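News & Releases | Courts and Supervision

2 min read

KINDAU: The Bemia Office of Court Supervision will end in-person reporting for 1,136 people on low-risk release beginning in July. The change applies to cases handled in Kindau and Gullia.

People covered by the order have gone at least 15 months without a violation. They will no longer need to visit a supervision office or ask permission to travel inside the state. Court-ordered payments and no-contact conditions stay in force.

"Our officers will have more time for the cases that need close attention," the office said in a statement.
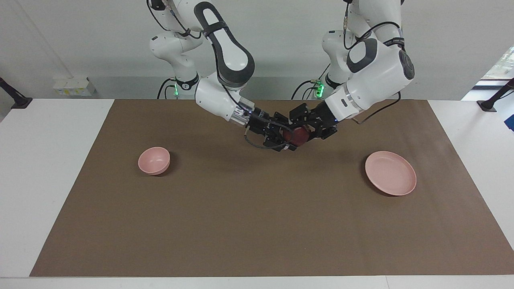
Two robot arms hold a small dark red object over brown paper.

Notices will be mailed to each person's address on file. Anyone who has moved should update the address with the clerk before the notice period opens. Victims registered with the court will receive a separate letter and may ask for a hearing within 17 days.

The order does not cover people convicted of violent offenses or those with charges pending in another county. Cases in Hapeta will be reviewed separately, and no date has been set.

Questions may be directed to the clerk's office in Kindau. The Gullia office will also be open Saturday morning for address changes only.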